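Small parts, blue bins

Last updated in March

The parts counter at Juvosen, in Curkholm, stocks almost 3000 kinds of small electrical components, and most of them spend their lives in blue plastic bins. An open front lets a hand in. A pale lining keeps dark parts easy to spot. 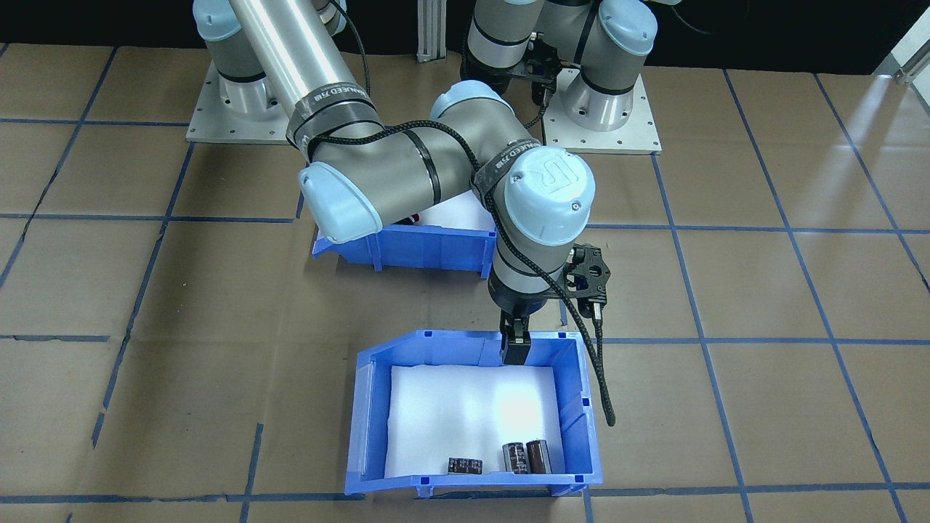
Capacitors are the ones that get lost. They roll, they have thin legs, and two values can look the same from a foot away. The counter sells 456 of them in a normal month and checks the print on each one before it goes in a bag.

The work surface matters too. Brown paper is cheap and shows up a dropped part. Tape makes the squares, and a crooked line does no harm. 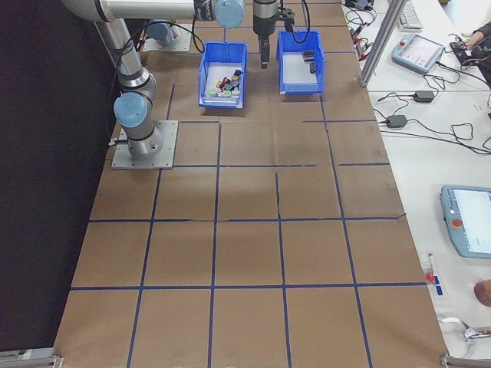

Dristov, a repair shop across the street, sorts by color first and by size later. Macedo, the supplier, ships in mixed cartons of 200, so someone has to split them up either way. A carton takes most of a morning.
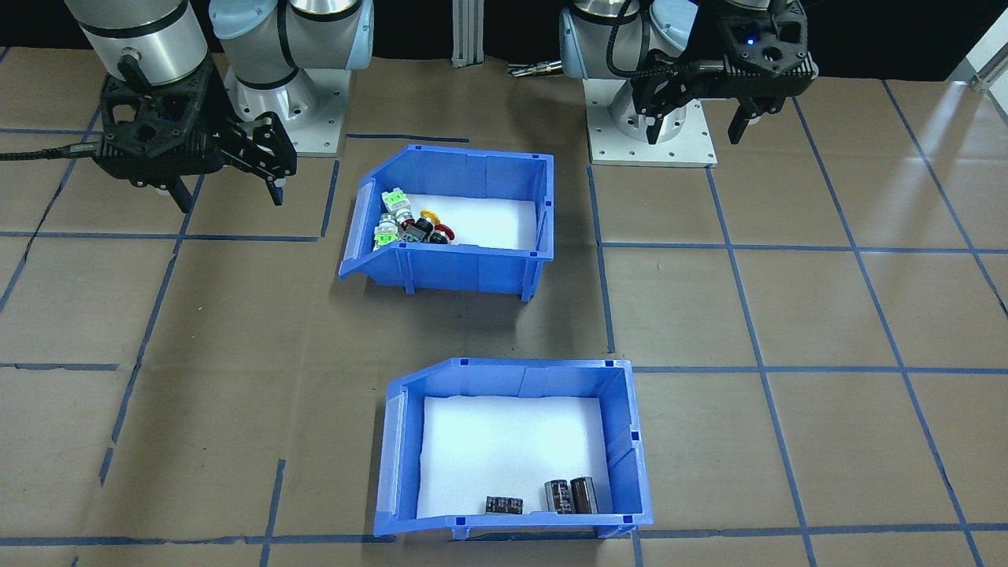 Bins should be wiped out before they are refilled. Old stock goes on top, and anything without a label goes in a bin of its own until it has been tested.

Push buttons are bulkier and easier to handle. Nine to a bin is the rule at Juvosen, with the colored caps facing up.

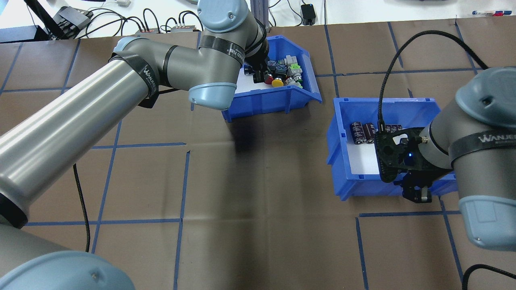

Push buttons and switch parts in a lined blue bin.

14 comments | 9 shares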